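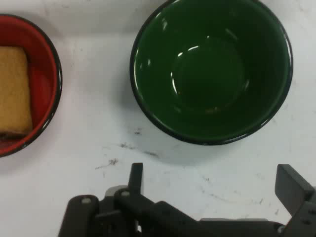 Aivar Kuusk

Cleaning and patching old sandstone indoors

Most of the older houses in Taltcombe have some bare sandstone inside, usually a fireplace, a window sill or the arch of a blocked doorway. A few have pieces that came out of the old chapel when it was altered. The same methods do for all of it.

Start dry. Go over the stone with a soft bristle brush, working from the top down, and hold the vacuum nozzle just under the brush to catch the grit. Don't use a wire brush, even a brass one. Sandstone is grains held together by a natural cement, and wire pulls the grains out. If the face comes away as powder under a soft brush, stop there and leave that area alone.

For ordinary grime use plain lukewarm water and a sponge that has been well wrung out. Have two bowls, one for clean water and one for rinsing the sponge, and change both before they go brown. Do a patch the size of a dinner plate, dab it with a dry cotton cloth and move on. Soaking the stone brings salts to the surface, and you'll be brushing white fluff off it for weeks.

Washing-up liquid leaves a film that attracts dirt. Vinegar and brick acid should be kept well away, as some sandstones have lime in them and the acid eats it. Bleach doesn't shift soot and can leave salts behind.

Soot on a fireplace needs a dry smoke sponge, the vulcanised rubber sort sold for cleaning up after fires. Wipe in one direction only. When the face of the sponge is black, slice it off with a knife and carry on with the fresh layer. Expect to take off the loose soot and no more. The brown shadow left behind is in the stone.

Candle wax: let it go hard, put a bag of ice on it for ten minutes and lift it with a plastic scraper or an old bank card. What remains can be drawn out with blotting paper and an iron on its lowest setting. Keep the iron moving and change the paper often.

Mortar joints. If the joints are soft and crumbly they are probably lime, and they should be filled with lime again. Cement is harder than the stone and holds the damp in, so the stone goes before the joint does. Rake out loose stuff to a depth of twice the width of the joint, brush it clean and mist it with water. Use a lime putty mortar, one part putty to three of sharp sand, pressed in firmly with a narrow pointing iron. Leave it until it's firm to the thumb, then tap the face with a stiff brush to close it up. Hang damp hessian over the work for a few days if the heating is on.

Lime burns. Wear goggles and gloves, and keep clean water within reach for your eyes.

I don't seal sandstone indoors. Settimio Parisi, who did the arch at our old house, used to put beeswax on hearthstones – a very thin coat, buffed hard – and that looks well enough on a hearth that is bone dry. On an outside wall it traps moisture.

October is a good month for the brushing, before the fires are lit. Lime is better left until spring if the room gets frosty.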